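Home | Visits | Workshops | About | Contact

A September open day at Nolte

I had been promising myself a proper look round Nolte for the better part of two years, ever since Américo Cordeiro gave his talk to our evening group and then, over a very long supper, drew half of his planning software on the back of a menu. So when the open day was announced I put my name down at once, packed a sandwich (two, in the end, which was wise) and caught the early train. They had expected a modest turnout and got 60 of us, all trying to hang our coats on the same four hooks.

The morning began with coffee and a short welcome, and then we were split up and sent off along the corridor. My group started with Skistard, their motion planner, and I was glad of it, as I had been curious for ages about how they deal with fingers. An arm on its own is a fairly tidy problem. Put a whole hand on the end and every joint in every finger becomes something that might bump the table on the way in. The older version, Américo told us, planned for the arm first and left the hand to sort itself out at the last moment, and it would sometimes arrive in a lovely position with nowhere for the thumb to go. The new one considers both together. It tries up to 700 candidate grasps for each object, throws out the ones that would put a knuckle through the tabletop, and scores what is left.

I asked how it chooses between two grasps that score nearly the same, and got a wonderfully full answer with a good deal of arm waving. The short of it is that it prefers whichever one leaves the wrist comfortable for the next move, so a grasp is judged partly by how easily the thing can be put down again. I thought of my mother, who always picked up a hot dish only after deciding where it was going! 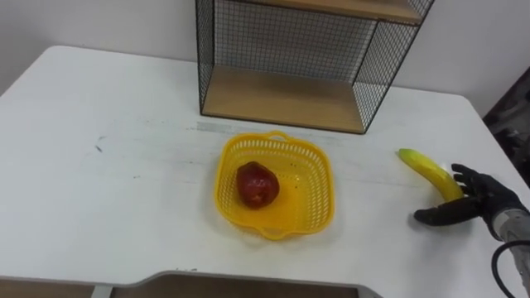 PERCEPTION AND GRASPING

Fruit was the order of the day at this table, with a yellow basket to put it in, and a red one lying in there while the hand was at the banana. Bananas are harder than I had supposed. The perception side, which they call Flostix, fits a simple shape to whatever it sees, and a ball or a box will do nicely for most groceries. A banana fitted with a box gets a box's middle, and on a good curve that middle can be thin air. Flostix now fits a bent line instead and passes the planner a row of possible places to hold on, each with its own direction for the palm.

Then there is the matter of the hand covering up the very thing it is reaching for. Once the fingers have closed round one end, the camera has only the other end to go by, and the early software used to decide that the banana had shrunk. Américo's fix was to have the tracker keep the full shape from before the reach and compare only the part still on show. He was rather proud of it, and so he should be. The model of the hand gets subtracted from the view first, and he admitted that the cable was a nuisance for months, being the one thing that never hangs where the model says it will.

We spent a long while with Jemo after that, and I could happily have stayed until teatime. Jemo is the tool they use for looking back over runs: camera view on one side, planned and measured joint angles on the other, and a slider to drag about between them. They have almost 3,000 runs stored, all searchable by object and by the reason a grasp was given up. One of the younger visitors spotted a small wobble in a finger trace before any of us, and was let loose on the slider as a reward — she found two more.

Lunch was at half past twelve in the canteen, very good soup. In the afternoon there was a talk on force limits, a bit heavy going after the soup, though I did note down that the controller closes each finger separately and stops it on contact, so the hand settles round an uneven shape without being told much about it. The code for that part runs to 26 settings, and the speaker would dearly like to get rid of most of them.

I came away with a tote bag, a page of notes I can mostly read, and an invitation to bring the evening group along in the spring. If you would like to be on the list, let me know by the next meeting. The walk from the station is flat but there is no pavement for the last stretch, so bring sensible shoes.

Recent visits
A morning at the clock restorers
Behind the counter at the sorting office
Notes from the harbour crane tour
Two days at the model engineering fair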